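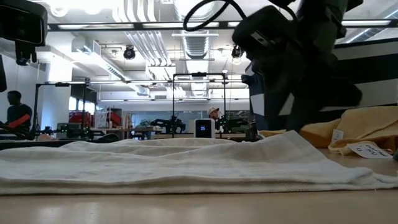 Figure 3. One of the workstations, with two towels on the table.

Search this journal Go
Sep 12, 2025 | Laimutė Liepiņa, Prasanna Saha, Costel Jitaru, Faustine Jacquet
Print this article | E-mail this article

4. Collecting the demonstrations

4.1 Task and materials

The task in this part of the study is folding. The operator starts with a single piece of cloth in a loose heap, opens it, lays it flat, and folds it in half twice. A demonstration ends when both grippers have let go and moved clear of the cloth. We chose folding because it needs two arms for most of its length and because a cloth almost never starts in the same shape twice. A policy that has only memorized a path will fail on it quickly.

The cloths differ in weave, weight and color. Waffle-weave cotton, as in Figure 3, holds a crease well but stretches along one direction when it is pulled. Looped toweling is thicker and slides less between the fingers. Thin cloths are the hardest to grasp, as the fingers have to press close to the tabletop before there is anything to pinch. We did not iron or starch any of the material. Hems were left as they were, including those that had begun to fray, since a straight clean hem gives the wrist view an easy line to follow and we did not want the policy to depend on it.

Between demonstrations the cloth was picked up by one point, dropped, and pushed back toward the middle of the table if it landed too near a side. Operators were told not to arrange the heap in any other way.

4.2 Two ways of showing the task

We compared two methods. In the first, which we call hand guiding, the operator takes hold of the arms and moves them through the task. The motors give only enough torque to cancel the weight of the links. In the second, remote control, the operator moves a pair of smaller leader arms and the working arms copy their joint angles. The leader software is a modified version of Trastero, and recording and playback are handled by Famisik. Both methods write the same kind of file, so the training code does not need to know which one was used.

Hand guiding is easy to explain. Most operators could finish a fold within their first few tries. Its weakness is that the operator's own hands and face come into the camera views, and these will be missing when the robot works alone. Remote control keeps the operator farther from the table, but it takes longer to learn, and the operator has to judge contact by eye.
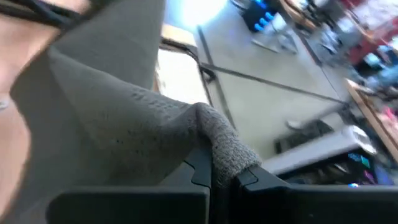

The grasp itself is the part of the task where the two methods differ most. A good grasp on thick cloth takes in a fold of material and leaves it bulging a little between the fingertips. A poor one catches only the surface loops, and the cloth drops out once the arm lifts. Under hand guiding, operators feel the resistance and tend to close the fingers late and slowly. Under remote control they close early and hard. Saha, who annotated the grasps, marked a regrasp whenever the fingers opened and closed again within the same stage of the fold. Regrasps were kept in the data. Removing them in a pilot run gave a policy that carried on moving after it had lost the cloth.

We also kept demonstrations in which the wrist view was mostly filled with fabric. These make up a large share of any folding set. When a raised sheet of cloth covers half the view, the wrist camera says little about where the table is, and the policy has to lean on the view from above and on the joint readings. Following Lukoševičius, we masked one camera at random during training so that no single view was relied on too heavily.

4.3 Operators and sessions

Five operators took part. Two had used leader arms before. Each new operator had a practice period in which nothing was recorded, and was then asked to alternate between the two methods so that tiredness would not fall on one method more than the other. A session lasted 85 minutes, including a break. Operators could stop at any time, and a demonstration stopped partway was discarded unless the operator asked for it to be kept as a failure.

In total we recorded 3887 demonstrations. Of these, 217 were removed after checking – most for a dropped camera stream, the rest for a leader arm that had slipped out of alignment with its follower. The slipping was traced to a loose coupling and did not come back after it was replaced. A further set of 300 was held out for testing and was not seen by the training code at any stage.

4.4 Placement of cloth and arms

The arms are mounted facing inward, one on each side of the table, and their reach overlaps in a band down the middle. All two-handed steps have to happen inside this band. New operators often lost time here. They would bring both grippers to the same corner, and one arm would block the other. The habit that worked best was to lift a peak of cloth with one gripper first and then bring the second gripper in low beside it. Jacquet wrote this up as a one-page guide, which later operators read before their practice period.

Other cloths were allowed to stay on the table outside the working area. We expected this to hurt the results, and in the early models it did, with the arm at times reaching for the wrong piece. After more of the cluttered demonstrations were added, the problem became rare. We take this as a reason to leave some clutter in the data from the start.

Cables were a smaller matter. A gripper cable that lies on the tabletop can drag across the cloth and shift a finished fold. Operators were asked to watch for this and to note it in the session log.

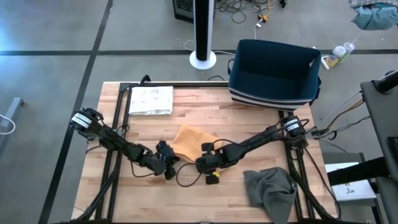 4.5 Checking and labeling

Each recording was watched once at double speed by someone other than the operator. The checker marked the start of each stage – open, flatten, first fold, second fold – and gave the final fold a pass or a fail. A fold passed if its edges met within two finger widths. Where the checker was unsure, a second person looked at it, and if they disagreed the demonstration was labeled as a fail. The labels were stored in the Cindton format next to the joint data.

Stage marks were harder to agree on than the final result. Flattening and folding run together when an operator smooths the cloth with one gripper while the other is already lifting a corner. We settled on the moment the corner leaves the table as the start of the fold. Jitaru relabeled the earlier recordings under this rule before any of the models in Section 5 were trained.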